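Greiferbreite und Handpose laufen auseinander, Policy greift daneben

Forum > Software > Lernen aus Demonstrationen
Schlagwörter: Zeitstempel, Handgreifer, Diffusion Policy, Kalibrierung

Hallo zusammen, ich sitze jetzt seit Tagen vor einem Problem und komme nicht weiter. Wir nehmen Demonstrationen mit zwei Handgreifern auf, also ohne Arm, und trainieren daraus eine Policy für unsere zweiarmige Zelle. Aufgenommen wird mit dem Recorder aus Geltine, die Episoden landen dann im Konverter von Dronden. Die Aufgabe ist simpel: Bürste nehmen und neben dem Becher ablegen.
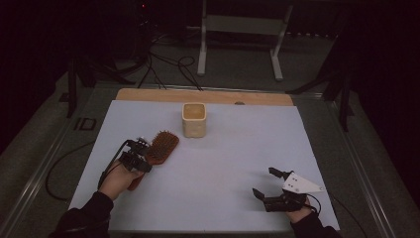
Assunta Bianchini
Softwareentwicklung Wahrnehmung, Gekbridge
Mitglied, 8 Beiträge

Wir haben 279 Episoden, und beim Abspielen auf dem Arm schließt der Greifer ständig zu früh. Die Bahn selbst sieht super aus, der Anflug auch, aber die Backen gehen zu, bevor der Bürstenhals überhaupt dazwischen ist. Links ist es schlimmer als rechts. Ich habe erst auf die Policy getippt und den Vorhersagehorizont von 8 auf 4 Schritte gekürzt, das hat genau nichts gebracht (außer dass alles ruckelt). Dann habe ich die Rohdaten einfach stumpf auf dem Arm abgespielt, ganz ohne Netz, und siehe da: gleicher Fehler!

Also muss es ja schon in den Daten stecken. Im Konverter wird jeder Kanal auf die Kamerazeit umgerechnet, und zwar mit dem nächstgelegenen Wert. Die Pose kommt aus dem Tracking, die Greiferbreite rechne ich aus dem Bild der Kamera am Greifer.
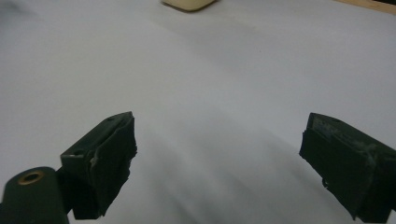 Die Breite ist pro Bild auch plausibel, wenn ich mir einzelne Werte anschaue, passt das zum Abstand der Finger. Nur zeitlich stimmt halt was nicht. Jetzt meine eigentliche Frage: Korrigiert ihr so einen Versatz im Konverter mit einer festen Zahl, oder schätzt ihr den pro Aufnahme neu? Und wie messt ihr den überhaupt, wenn es keinen Hardware-Trigger gibt? Nachrüsten geht bei uns gerade nicht.

Ach so, beide Rechner laufen über NTP, die Uhren hatte ich als Erstes in Verdacht. Der Unterschied war aber winzig und hat sich über eine ganze Sitzung kaum bewegt.

3 Antworten

sorrentino_fan
1. November 2020

Moin, das kenne ich leider sehr gut. Schau mal nach, was für ein Zeitstempel an deiner Pose hängt. Bei uns war es der Moment, in dem die Nachricht im Recorder ankam, und bei den Kameras dagegen der Belichtungszeitpunkt. Das Tracking hat intern noch gefiltert, die Pose kam also zu spät an und hat auch noch einen zu späten Stempel bekommen. Dann hinkt die Hand hinterher und der Greifer ist scheinbar zu früh dran, genau dein Bild.

Messen geht ohne Trigger ganz ordentlich: Greifer in die Hand, ein paar Sekunden zügig hin und her drehen, am besten vor einem Hintergrund mit viel Struktur. Aus dem Kamerabild rechnest du dir über den optischen Fluss eine Drehrate, aus der Pose durch Ableiten die andere. Beide Kurven auf 1.000 Hz hochinterpolieren, Kreuzkorrelation drüber, Maximum suchen. Die Verschiebung am Maximum ist dein Versatz. Nimm aber bitte den Betrag der Drehrate und nicht die einzelnen Achsen, sonst brauchst du vorher die Lage der Kamera zum Tracker, und dann drehst du dich im Kreis.

Über der weißen Platte würde ich das nicht machen, da findet der optische Fluss kaum Punkte und du bekommst eine ganz breite, matschige Spitze.

Zu fest oder pro Aufnahme: Ich mache die Drehbewegung am Anfang jeder Sitzung und schreibe den Wert in die Metadaten. Links und rechts getrennt! Das sind zwei Kameras mit zwei Puffern, und dass es bei dir links schlimmer ist, passt dazu.

pipeline_kalle

Einfach die Greiferbreite um ein paar Bilder nach hinten schieben, bis es geht. Läuft bei mir seit Februar so.

sorrentino_fan

@pipeline_kalle Kann man machen, aber dann stimmt zwar die Breite zur Pose, das Kamerabild passt aber immer noch nicht zur Pose. Und die Policy bekommt ja beides. Lieber die Pose verschieben und Bild und Breite zusammenlassen, die kommen bei ihr sowieso aus derselben Kamera.

Noch was zum Konverter: nächstgelegener Wert ist bei der Pose unschön. Position linear, Drehung mit Slerp, und am Rand der Episode lieber ein paar Bilder wegwerfen als extrapolieren.

Kommentar von Assunta Bianchini

Oh Mann, Ankunftszeit. Ich habe gerade in die Konfiguration vom Recorder geschaut und da steht tatsächlich bei beiden Trackern die Empfangszeit drin. Ich hatte nur die Kameras umgestellt und die Tracker schlicht vergessen. Danke dir! Das mit der Drehbewegung baue ich als eigenen Schritt vor die erste Episode ein, und für die alten Aufnahmen probiere ich die Korrelation über die ganz normalen Bewegungen, vielleicht reicht es ja. Slerp kommt auch rein. Wenn die Spitze bei den alten Daten zu breit wird, melde ich mich hier nochmal mit den Kurven.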